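Research Analyst, Conflict Monitoring (Equipment and Losses)

Unus Analysis, Canberra or remote within Australia
Full time, fixed term to the end of August next year, extension subject to funding
Reference: UA-497
Posted 2023-05-12

Unus Analysis is recruiting one analyst for its conflict monitoring desk. The desk maintains a dated record of military equipment damaged, destroyed, abandoned or captured in the war in Ukraine, built from open sources. The record is used by parliamentary researchers, aid planners and insurers. It does not cover personnel casualties, and the analyst will not be asked to produce casualty estimates.

The desk has 11 staff. The analyst reports to the desk lead and works in a team of four on armoured vehicles and artillery. A second team covers air defence, aviation and naval equipment.

The work

Most of each shift is spent in Sirko, the desk's case system. A case is opened for each reported loss. The analyst confirms the type and, where possible, the variant, sets a location to the nearest settlement or better, assigns a date range, and checks the case against existing entries for duplicates. Duplicates are the main source of error in the record. The same vehicle may be posted from several angles over many weeks, sometimes after it has been towed.

Cases are graded from 1 (type only) to 5 (type, unit marking, location and date all confirmed independently). Nothing below grade 3 is published. A second analyst reviews every case before release, and the successful applicant will both submit and review. The expected load after training is 46 closed cases a week, with a lower figure for complex sites such as ammunition depots and river crossings.

The analyst will also:

- draft the weekly note on equipment trends for one section of the front
- answer written queries from subscribers within two working days
- keep the recognition guide current for assigned vehicle families
- take part in the quarterly audit, in which closed cases are reopened and regraded without sight of the first result

Essential requirements

- At least two years in open source research, imagery analysis, defence journalism or a comparable field. Military service in an intelligence or maintenance trade is accepted.
- Reading knowledge of Ukrainian or Russian. Applicants will be tested on short social media posts, including slang and abbreviations.
- Practical experience of geolocation using commercial satellite imagery and street-level sources.
- Clear written English. Published notes are limited to 600 words and are edited lightly.
- Australian citizenship or permanent residency.

Desirable

- Familiarity with Soviet-pattern armoured vehicles and their later upgrades
- Basic scripting for cleaning and matching tables
- Knowledge of the southern oblasts, in particular their road and rail network

Material handled

Source material includes footage of the dead and injured. Staff may set Sirko to show stills in grey at reduced size and may pass any case to a colleague without giving a reason. No analyst works on raw footage for more than four hours in a shift. Six counselling sessions a year are paid for by the employer and are booked directly with the provider, which does not report attendance to us.

Hours and place of work

Standard hours are 37.5 a week. The desk runs an early shift (6 am to 2 pm) and a late shift (1 pm to 9 pm), Canberra time, on a two-week rotation. The late shift overlaps with the morning in Kyiv and attracts a loading of 10 per cent. Remote staff are supplied with a laptop, a second monitor and a hardware security key. The Canberra office has lockers, secure bicycle parking and a shared kitchen on the same floor.
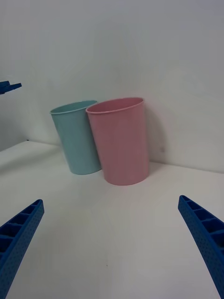 Pay and conditions

The salary band and superannuation rate are set out in the information pack, along with leave entitlements. Starting point within the band depends on experience. The first six months are probationary. Analysts may not publish on the conflict under their own name, or hold a paid role with a defence supplier, during the contract.

Selection

Applications are read by two members of the desk with names and places of study removed. Shortlisted applicants complete a timed exercise of three hours, done at home, using a closed set of images drawn from past cases. The exercise is paid at the casual rate. Interviews follow by video and run for 50 minutes. Referees are contacted only after an offer has been made in principle.

How to apply

Submit a CV of no more than two pages and a statement of up to 800 words addressing the essential requirements through the careers page. Quote the reference above. Do not attach samples containing unpublished locations of Ukrainian positions. Applications containing such material will be deleted unread.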